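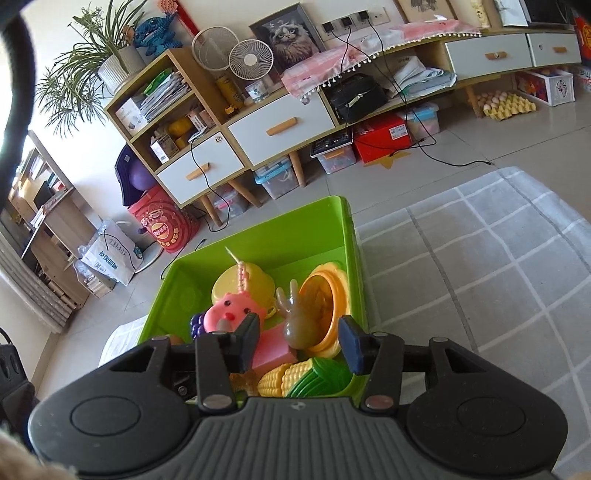 Trumovach Student Robotics Club -- Minutes, March meeting

Started 4:10 pm, ten minutes late, bus.

Present: Konrad Eberhard (chair), İlker Işık, Alper Yurt, Laurențiu Buzatu (minutes)
Regrets: Cornel Manole (chem lab makeup). Sent his notes by text, read out under item 3.

1. Last minutes
Approved with one fix. Alper's name was down for bringing the laptop cart back, it was İlker. Cart is back.

2. Where we are with recordings
Target for the Kivthorpe challenge is 109 clean pick demos on the toy bin task. We have 80 that pass Alper's check script. Another 16 sitting in the "maybe" folder, mostly dropped tracking near the end of the grasp. Konrad wants them thrown out. İlker says at least look at them first, some are only bad in the last second and could be trimmed. Agreed: İlker and Alper go through the maybes together, whatever they can't agree on gets deleted. No more re-opening it after that.

File naming. Again. Operator initials FIRST, then object, then take number. Konrad's last batch all had the take number first and Alper had to rename the lot by hand. Konrad apologised. Alper will put a check in the script so it just refuses the file.

Room layout stays as it is until we hit the target. Don't tidy the background between sessions, the vision people at Taşdemir told us at the workshop they'd want us to vary it on purpose and write it down when we do. We're not at that stage.

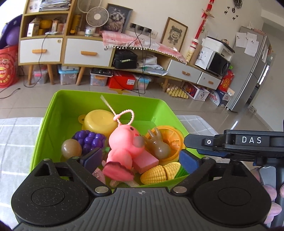 3. Bin task rules
Kivthorpe sent the new rule sheet, long argument about what "one object, one grasp" means. Our reading: if a second item comes up with the first it's a failed pick, even if it falls back in. Cornel's text says same. The pig is where this bites, lying on its side with the cable tie looped up off its head, and it's much easier to go for the loop than the body. Konrad thinks that's fair game. İlker thinks the judges will call it a handle and we'd be training on something we can't use. Emailing Kivthorpe to ask. Until we hear back, body grasps only, and anything by the loop gets tagged LOOP so we can pull it out later. Grapes have the opposite problem, they sit right against everything else, so approach from above and don't go scraping along the bin wall.

Also under this item: loading the bin. Everybody has been doing it there own way. Decision is tip the toys in from the tray, no arranging by hand, no putting your favourite on top. If something lands outside put it back in and carry on. Alper asked if we should photograph every start state. Yes, phone is fine, same folder as the take.

Cornel (by text) wants a list of objects the model has never seen for the final test. Good idea. He can pick them and keep them to himself, the rest of us don't get to practise on them. Konrad has a bag of toys from his cousin he can donate, Cornel to collect.

4. Clelusau regional
Registration is in. Konrad paid the deposit himself, gets it back once the school office processes the form. Demo slot is morning, setup from 8:15 am. We bring our own table and cloth, they supply power. Mr. Işık (İlker's dad) can drive the gear if it fits in the hatchback. It should, grippers go in the padded case, bin on someone's lap.

Who speaks: İlker does the intro, Alper the live part, Cornel answers questions on training if he's free. I do the poster. Poster text by next meeting, keep it short, last year's was unreadable from more than a metre back.
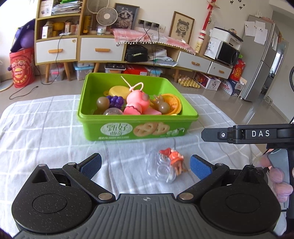 5. Hardware and practice
Finger pads are the main worry. We have 2 spare sets and the supplier is slow, so nobody peels a pad off to "see how it's stuck on" (you know who you are). Wipe with a damp cloth, no solvent. Alper wants extra time on small flat-on-the-table picks before we go back to bin takes, pads open wide either side and then down, same as with the clear plastic piece. Clear stuff is bad for us twice over. Hard for the operator to line up on, and Alper suspects the model will lose it against a pale cloth too. Having the orange figurine right up against it makes a nasty test, which İlker likes, so we keep that pairing and do it both ways: take the clear one and leave the figurine, then the reverse. Log under TABLE, don't mix with BIN.

Two-operator takes: go ahead but slowly. Second person keeps their gripper off to the side until the first one calls clear. Call it out loud please, nodding doesn't count.

Pivot screws -- check all of them before each session, driver is in the lid of the case. Konrad found one backing out last time. Not tight tight, just snug, the linkage still has to move freely.

6. Other business
T-shirts. Grey won over green, three to one. Konrad to get a price.
Grade 9s have asked if they can come watch a session. Yes but in pairs, not the whole class.
Snacks money jar is empty, bring change.

Action items
İlker / Alper -- sort the maybe folder
Alper -- filename check in script
Konrad -- email Kivthorpe re the loop question, T-shirt price, bag of toys to Cornel
Cornel -- unseen object list (secret)
Laurențiu -- poster draft, send these minutes round
All -- more BIN takes, initals first!!

Next meeting same time, April, room to be confirmed as the drama people have ours.

Closed 5:25 pm.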